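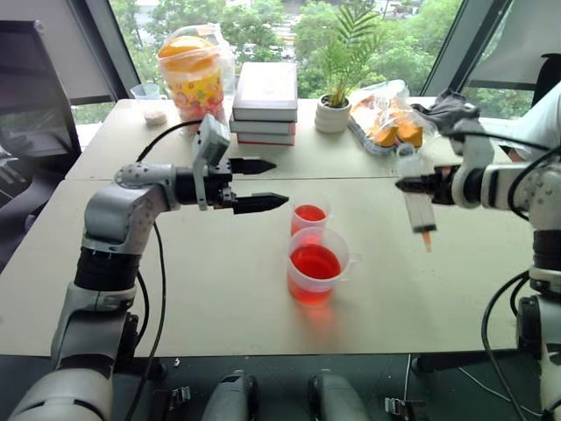

**Merimbridge bulk berth: anyone believe the turnaround claim?**

**samwood_tally**
Famlow's newsletter says they can turn a fertiliser ship in 3 days at the new berth. Which ship? What weather? No vessel named, no tonnage, just a smiling hopper.

**gritandgrain**
We had a part cargo through in February. 2347 tonnes, 4 days alongside, and that was with 2 gangs and no rain. Not terrible.

**samwood_tally**
Was that all fast to last truck out, or hatch open to hatch closed? They always quote the second one.

**gritandgrain**
Hatch to hatch. Fair point. Trucks queued at the weighbridge well after.

**Marin Bošković**
I book for Ristić and I think you're being hard on them. The old berth was far worse, and demurrage has come down for us.

**samwood_tally**
Down from what, though? You shipped less this year.

**Marin Bošković**
We did, but I'm talking per call. I'd still want a second weighbridge before I sent anything bigger.

**quaysidepete**
Second weighbridge has been "coming" for ages. Ask them for the statement of facts from any recent call and see how quickly they go quiet.

**samwood_tally**
Asked on Thursday. Nothing yet.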